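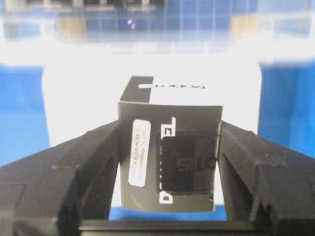 Kisent Parts Store Consolidation: Second Progress Report

Prepared for the Tesutow Fund by Yuxi Shao
15 Apr 2020

1. Status

The work covers the merger of the Kisent and Yu parts stores into a single stock record. Stock transfer from Yu is complete. The record merge is not. Of the 302 part numbers held at both sites, 25 still have conflicting descriptions or units of issue and are blocked from issue until resolved. Most of the conflicts are fasteners and seals that Yu recorded by the pack and Kisent recorded singly.

Spending is within the approved amount for the period. No transfer between budget lines is requested.

2. Stock record

Both sites now write to the Fliter database. The old Kisent spreadsheet was made read-only in December and is kept for reference. Part numbers follow the Kisent format, with the former Yu number held in a second field so that older repair sheets can still be traced. 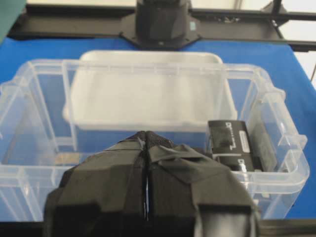

The import dropped leading zeros from Yu numbers shorter than the standard length. The affected entries were found by comparing the import with the paper ledger, and the field type has been changed from number to text. A second import of the same file gave no differences against the ledger.

Minimum stock levels were copied across unchanged. They reflect two separate stores and are therefore too high for most items. Zhiqiang Li is recalculating them from issue records, starting with bearings and belts. Items with no issues on record will keep one unit in stock pending a decision on disposal.
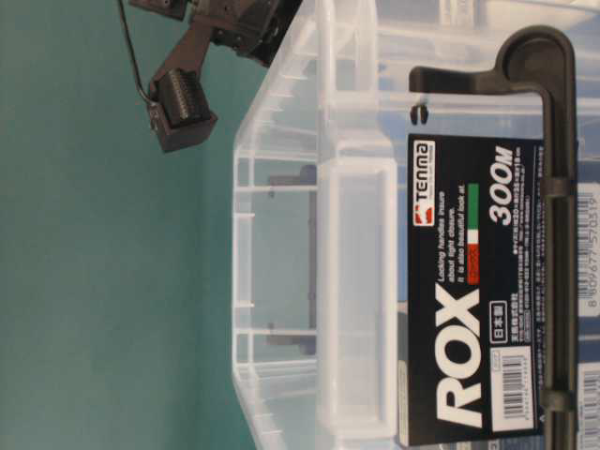
3. Storage and location codes

Each shelf position has a code made up of bay, shelf and position. Codes are fixed to the shelf edge and not to the container, so a container can be replaced without a change to the record. Small boxed items are grouped by part family. Heavy items stay on the lowest shelves.

Four bays remain uncoded. Two of these hold stock awaiting inspection and will be coded once it has been accepted or returned.
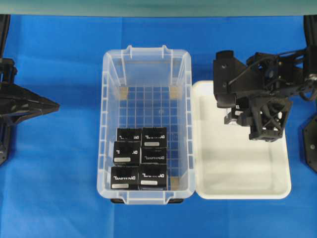
Clear bin and white tray on blue cloth.

4. Open items

Units of issue for the blocked part numbers: to be agreed with the workshop lead.
Label stock: the current adhesive lifts in the unheated bay. A replacement is on order.
Returns procedure: draft issued, comments outstanding from Yu.

The remaining bays will be coded first, followed by a full count of the merged stock. The count sheet will be sent to the Fund with the next claim.

Filed under: Project Reports, Stores and Inventory

Comments

M. at Yu: Our comments on the returns draft went in this morning. Section on part-used packs needs another look.

storeskeeper2: Is the old Yu number searchable, or display only?

Yuxi Shao: Searchable. Use the second box on the lookup page and type the zeros.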